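Audio at the Ceremony: How Small Wedding Film Crews Record the Vows

April 2018
7 minute read

A couple will forgive a soft shot of the cake. Missing vows are a different matter, and they can't be shot again. For a crew of one or two people, the sound plan for the ceremony deserves as much time as the camera plan, and it should be settled before anyone arrives at the venue.

Most small crews work with three sources: a recorder worn by the groom or one of the partners, a second at the lectern, and a feed from the house system where there is one. Each fails in its own way. A worn recorder picks up cloth noise. A lectern microphone loses readers who step back or turn toward the couple. A house feed depends on a mixer that someone else controls, and the level often changes between the sound check and the entrance.

The worn recorder

Place the microphone on the lapel side that faces the other partner during the vows. In most ceremonies the couple turn to each other, and a microphone on the near side will pick up both voices at usable levels. Keep it a hand's width below the chin. Closer than that, the voice becomes muffled when the head drops to read from a card.

Cloth noise comes mainly from the cable. Form a small loop behind the lapel and tape it to the lining, so that a pull on the lower cable doesn't reach the capsule. Silk linings are slippery and need a wider strip of tape. Boutonnieres should be pinned first and the microphone fitted after.

We tested two pocket recorders for this article, the Brutusus and the Flasto. Both record to an internal card and neither transmits, so there is no radio link to drop out. The Brutusus weighs 71 grams with its battery and has a sliding lock over the record button. The Flasto is lighter but uses a push button with no lock. It was stopped by accident twice in our trials, both times when the wearer sat down.

Setting levels

Speech at a rehearsal is a poor guide. People speak more quietly during the real vows and laugh more loudly, and applause at the end of the ceremony may be far above either. Set the worn recorder so that normal speech peaks near -18 dB. If the unit can write a second track at a lower level, turn that on and leave it on.

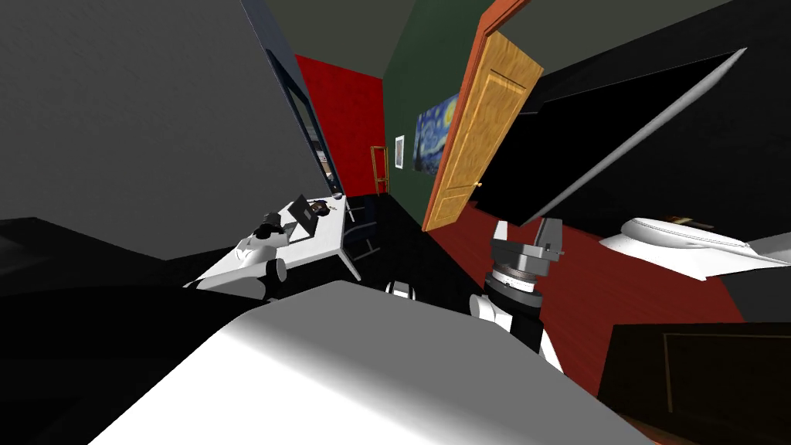

How early should a recorder be started before the ceremony?

Start it when it is fitted, even if that is an hour ahead. Storage is cheap, and a long file does no harm apart from the time taken to copy it. At 48 kHz and 24 bits, one mono track takes up a little over 500 MB an hour. The wearer should be told that the unit is running and shown how to cover the microphone for private talk.

The house feed

Ask the venue what outputs the mixer has and whether they carry line or microphone level. Carry adapters for both, along with a transformer to isolate the recorder from ground hum. Take the feed before the main fader if the desk allows it. A post-fader feed will follow every change the operator makes for the room.

Churches with long echo times present a separate problem. The house feed is dry and the camera microphones are full of reflections, and neither sounds right alone. A mix with the dry source well forward and the room track 12 to 15 dB lower gives speech that is clear but still belongs to the building.

Sync

Clocks drift. Over a ceremony of 45 minutes, the Flasto moved 6 frames against our reference camera at 25 frames per second. The Brutusus moved less than one. Neither figure matters if the editor knows about it, but a file lined up at the entrance and left alone may be visibly late by the signing of the register. Check sync at the start, at the vows and at the exit, and stretch the file if needed.

Ogunleye, the sync program used for our tests, lines up clips by waveform and reports drift in samples. It matched 414 clips from a single season with two errors, both involving cameras that had been placed outside during the arrival of the cars. Scratch audio must be left on for every camera, including those that will never be heard in the final film.

Backup

Copy the cards before the reception meal and keep the originals out of the cameras for the rest of the day. Two drives in two separate bags is the minimum. Label the files by source and position (lapel, lectern, desk) as they are copied.

Related articles
Brekedeo tripod heads: smooth pans in narrow aisles
Filming speeches by candlelight
Music licensing for wedding films
Choosing a second camera for the back of the church

Contact the editors | Copyright 2018 | Back to top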